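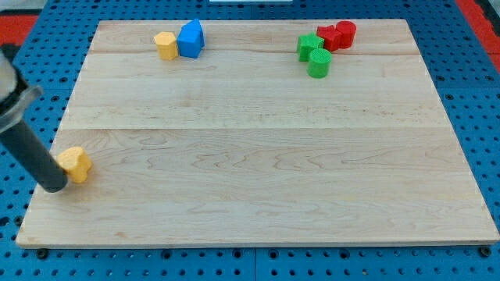
Rindale push/pull meet – who's in?

platehoarder
Signed up last night for the push/pull at Rindale in September. 45 spots and they were almost gone when I looked. My best total (bench plus deadlift) is 1,061 and I'd love to beat that, but mostly I want to go three for three on bench for once. Anybody lifted there before?

chalkyknees
I did it last year! Fun day, slow warmup room. Winning total was 1,363 and that guy made it look like groceries. Open your deadlift lighter than you think – the bar is a stiff one, a Nakajima, and it does not bend for you.

brodik_barbell
Stiff bar is fine. People blame the bar when they pulled too heavy in the gym three weeks out.

chalkyknees
Or they train on a whippy bar all year and it feels different? Both can be true lol

platehoarder
We have the Detemus bar at my gym, so pretty whippy. Guess I'm begging for time on the old one in the corner.

brodik_barbell
Do that. And take your opener 30 pounds under your best, tops.

chalkyknees
30 is too close for a first meet on that bar, I'd go lower. Bring your own chalk too, theirs ran out by noon.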